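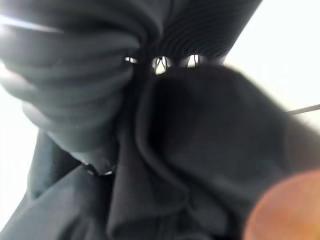 2 min read

Equipment plan: second pair of hands for the garment cell

The budget request for the next equipment cycle closes on 6 March 2026. Gladys Kombo has drafted the section on laundry and bedroom handling, and comments should go to her before then.

The largest line is end effectors. Two options are priced. The first is a spare set of Skirnar multi-fingered hands, matched left and right, with wrist brackets and cables. The second is a Karneck service contract on the hands we have, which covers eight visits but excludes finger pads. Pads are a consumable and have been moved to the running budget at $559 per set. Ribbed cuffs, eyelets and drawcords are the parts of a garment where we want fresh pads, and the order quantity was set with those in mind.

Wrist cameras are listed separately. At close range a dark fabric against a white background leaves the background overexposed and the folds short of detail. Arnaldo Pinheiro has asked for units with a wider dynamic range and a shorter minimum focus distance – the quote from Yousafzai meets the first requirement only. A revised quote is expected.

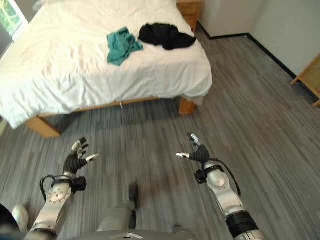
Bedroom setup, both hands open in front of the bed.

No new furniture is requested. The bed, nightstand and carpet stay as they are, and the floor plan submitted in November remains valid. The textile allowance rises to 100 garments, of which 40 should be black or dark gray. Buy plain items as well as items with metal hardware, and keep the receipts together by type.

Mastus has offered a lease on a complete second robot. The monthly rate is acceptable, but the term is longer than our funding period and early return is charged in full. The lease is left out of the request and will be looked at again if the term changes.

Lead time on the hands is some eight weeks from purchase order. Cables ship with the hands; mounting screws do not and need their own line.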